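On 11/13/19 the Sekari list member wrote:
> We tried your grasp scoring on soft packages and it
> prefers the shiny part of the wrapper. Do you mask it?

Hello all,

We do not mask it. In Volero the score uses the wrist view only, and both fingers must have free space beside the package before they close.

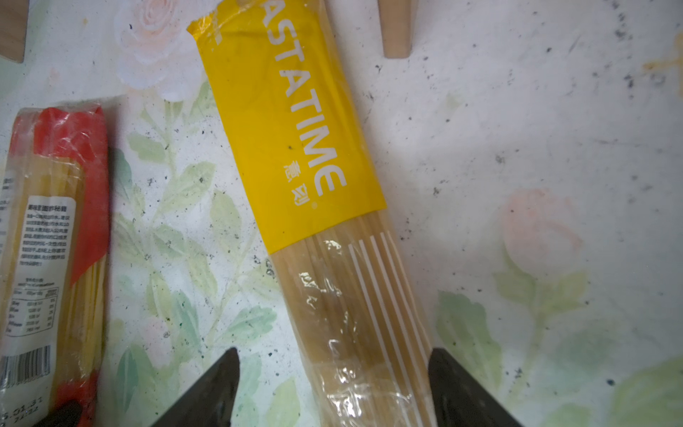

The training set has 1,245 grasps, nearly all on dry pasta. Reflections still cost us 3 points against boxes – I think a second view would help more than a mask. With two arms we let only one arm grasp at a time.
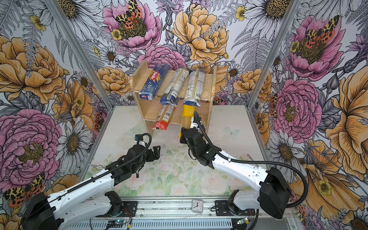
Fixed view: right gripper on the yellow-labeled package, left gripper open.

I will send the code to the list in December, after the Cekwood tests.

Best regards,
Volero maintainer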